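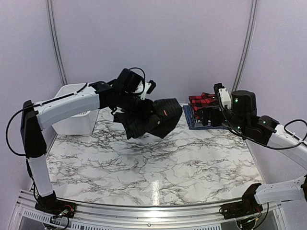 November
Posted by the bench log

Tuesday. In by twenty past seven and had the folding cell to myself until lunch, so I did the jobs I had been putting off.

The left arm has been losing its place at the elbow. It's a small error, but by the time it reaches the gripper it is enough to miss a collar. I took the power off, undid the base and looked for a loose bolt first, as it is usually a loose bolt. All tight. The fault was in the horn screw inside the elbow housing, which had backed out far enough to let the joint rock. I cleaned the thread, put a drop of Clekura on it and did it up again. While I was in there I checked the same screw on the right arm and gave it a quarter turn, no more.

Then the cables. The one on the left arm hangs in a big loop by the elbow and I have never liked it. Pulled tight it stops the arm reaching the back of the table, left slack it can catch on whatever is in the way. I tried it shorter and the wrist motor dropped off the bus as soon as the arm was at full stretch, so I put it back to the old length. The proper answer is a longer lead with a softer jacket. Sastry sell one and I have put it on the order with the spare servos.

Wiped the table down with a damp cloth, then a dry one. Lint gets under the cloth being folded and makes it slide differently, and I would sooner find that out now than spend an afternoon blaming the grippers. Vacuumed the vent strip under the front rail as well. It was worse than I expected.

Homed both arms after that. The Vadix controller wanted the left one set again from scratch, so I held it against the stop by hand and saved the new zero. It came up as 932 where the old one was 213, which gave me a fright until I remembered I had put the horn back on a different spline. Wrote both numbers on the card inside the cupboard door.

Test clothes were the pinstriped one and the red and black plaid shirt.
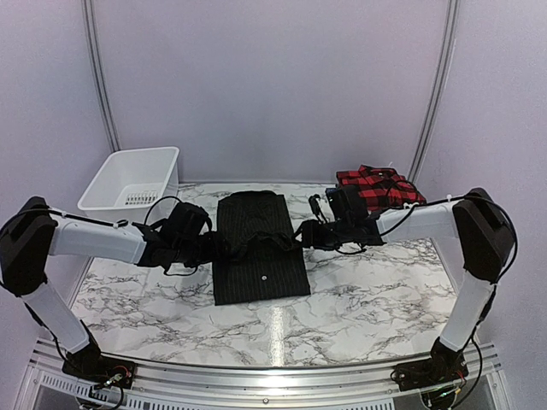 The pinstripe is the harder of the two. It's dark, the lines on it are thin, and the top end bunches as soon as both grippers have hold of it near the middle. I don't think that is the elbow. I think the two grippers are being sent too close together, and a wider grip would give a flatter edge. I changed the spacing in the Plikeck file and kept a copy of the old settings in case I am wrong.

Grip force I left alone. It is tempting to change everything while the lid is off, so to speak, but then I can't tell which change did what.

Ran 20 cycles with nothing in the grippers to warm the joints up, one hand near the stop button. No clicking from the left elbow. The right wrist has a faint whine on the way down that I want to listen to again when the building is quiet. The motor was warm to the touch but no warmer than its neighbour.

Still to do - cover the bare wiring at both bases, new finger pads when they come, and find the missing hex key, which I suspect is in the bottom of my bag. Left a note on the cell asking that the elbow be left alone until the threadlock has had the night to set.

Home late. Soup and toast.

4 comments
2 shares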